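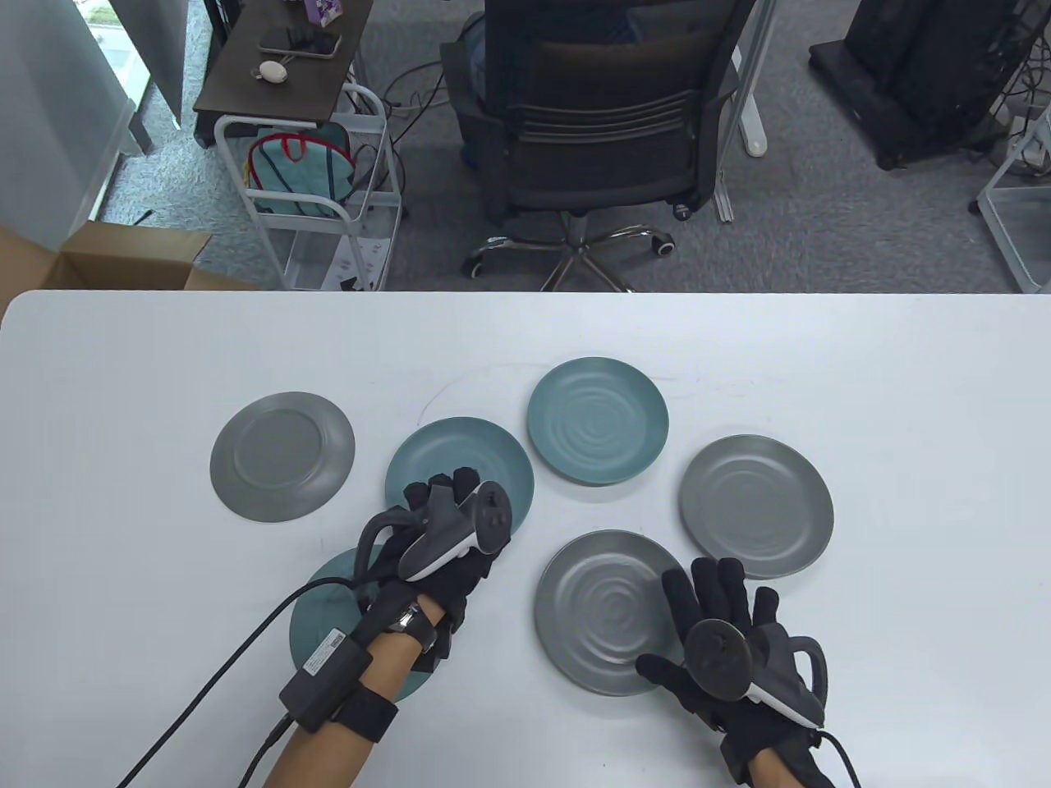
Gray and teal plates on a white table.

Neltex Dish Rack, two months in
Reviewed by Chepkoech Tanui, 2022-10-01

Neltex says this rack "dries a full load overnight." I'd like to meet the load. Mine holds dinner plates fine as long as they're thin. Anything with a raised rim leans on its neighbor, and the spot where they touch is still damp at breakfast.

The drip tray is my main complaint. It slopes toward the spout by maybe a hair, so water sits at the back until you tip it out by hand. My old Cirker rack cost half as much and drained better, though it did rust after about 7 years.

The box claims it will carry 100 pounds. Who is stacking that much on a dish rack? I'd have traded most of it for a cup rail that stays clipped on. Mine pops off whenever I lift a mug.

Good points: the feet don't slide, and the wire coating hasn't chipped so far. Ask me again in May.

Two stars. If it goes on sale I might say three.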